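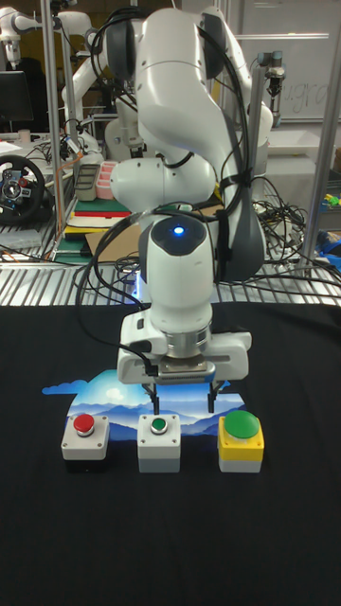

The arm over the three push-button boxes, red, green and big green.

Hi all,

Sorry for the slow answer, I had this half written in May and then lost it under everything else. I'll quote the bit I'm replying to so people can follow along.

> We have been quoted for an arm to tend the two test benches at
> Grodham. The sales fellow from Skuvov says it will press the start
> button, wait, press stop, and move on to the next bench, all night
> if we like. My question to the list is whether anybody believes
> him. My mother-in-law asked the same thing about folding towels
> and I couldn't answer her either.

I do believe him about the buttons, with a few grumbles. Pushing a button sounds like nothing, and for a person it is nothing, but have a look at the boxes in the photo and you'll see why I wouldn't sign anything yet. The one on the right has a great domed mushroom of a thing on it that you could hit with your elbow. The one in the middle is a little green button in a silver ring, and a finger that comes down a bit to the side of it will just land on the box. Same job on paper, quite a different job for the arm. So my first advice is to go round your benches and see what sort of buttons you've really got, and if they're the small kind, price up swapping them for big ones. It's cheap and your night shift will thank you too.

The second thing is what happens when somebody bumps the bench. Ours at Sanell was taught its positions by hand, and it was lovely for 11 shifts and then a cleaner nudged the trolley and it spent the night pressing a bit of blank panel. No harm done, but no work done either. We have a camera on it now and it finds the button for itself most of the time. I ran 600 presses before I was game to leave it alone, and I'd ask Skuvov to do the same on your bench, with your lights, and not on theirs. The last 100 I did with the box shoved a little out of place each time - that's the test that taught me the most.

Do ask about the cables as well. They get draped and tied along the arm, and you want enough slack for every reach it's going to make. Whoever sets it up should run it slowly through the lot while you stand there with a cup of tea and watch.

As for your mother-in-law's towels, tell her not yet, I'm afraid. I went to the open day at Kodikara and saw 2 towels folded in the time it took me to eat a sausage roll, and one of those I'd have done again. A button stays the same shape when you touch it and a towel doesn't. I would dearly love to be wrong, as I've a basket at home that's been waiting since the school holidays.

Happy to send my test sheet to anyone who'd like it - it's only a page. And if anybody has tried one of these on a proper latching switch, the twist-to-release sort, please do write in, we're about to start on those and I'm not looking forward to it.

Cheers from the Sanell workshop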